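Home | Notebook | Build log | Kit list | Contact

Print this entry | E-mail this entry

Coldale robotics club, laundry project notebook
July, started writing 4.15 pm

Good session! Folding is harder than anything we tried with the blocks, and I'm enjoying it far more.

Where we'd got to: Florine (our name for the folding program, not the hardware) could do a tea towel on a good day. It goes looking for two corners, picks the pair it likes best and brings them over to the other two. Fine for a square of cotton. Clothes don't give you four tidy corners, they give you a heap with a hem in it somewhere, so this month is clothes.

Ulla wanted us to stop guessing and gather proper examples by hand first, gripper in hand, one garment at a time, same start for everybody: garment dropped on the green sheet, pick up an edge, lay it out, fold. The target for the term is 600 good ones. I thought that was mad when she said it, but once you get into a rhythm it goes quickly, and you learn such a lot about how cloth behaves (I have never thought so hard about a hem).

Notes on grip. Pinching right at the edge gives the cleanest lift but it slips if you hurry. Pinching further in holds well, then you get a pointed bit sticking up over the jaw and the fold line comes out crooked. Vilgot's trick is to press the edge down flat on the sheet before closing, and only then drag. I tried it on the blue one and was much happier with the result. Twists along the length are still the main nuisance. If the far end is bunched up, pulling the near end only tightens it.
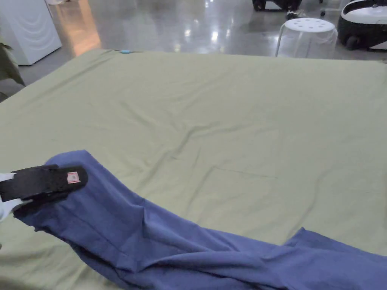
Bendik reckoned we were being too fussy about twists, and that if we throw out every bunched-up start Florine will only ever learn to fold things that are nearly folded already. He'd keep the lot and mark them by how bad they are. Fair point! We argued it back and forth and settled on three marks: flat, bunched, hopeless. Hopeless ones stay in but go in their own folder.

Other bits:
- Jaw speed down to 15 on everyone's settings. Please leave it there until we've compared.
- Trial length capped at 28 seconds. Anything longer was mostly us dithering.
- Wrinkles in the sheet: Anca asked whether Florine might mistake a long one for a hem. I don't know and would love to find out. Try a run on the smoothed sheet and one on the rumpled sheet, same garment.
- Irham have asked if we'd swap examples with them before the Tangen meet. I'm all for it, if their marks match ours.

Next time: sleeves. I can't wait.

Comments (3)

Declan Inskip: Can we do socks at some point? Small, I know, but the pairing would be a lovely problem.

Anca Enache: I'll take the rumpled sheet test. Does the folder for hopeless ones have a name yet?

Vilgot Engebretsen: Press, close, drag. And lift your wrist a little on the drag, it helps with the crooked fold.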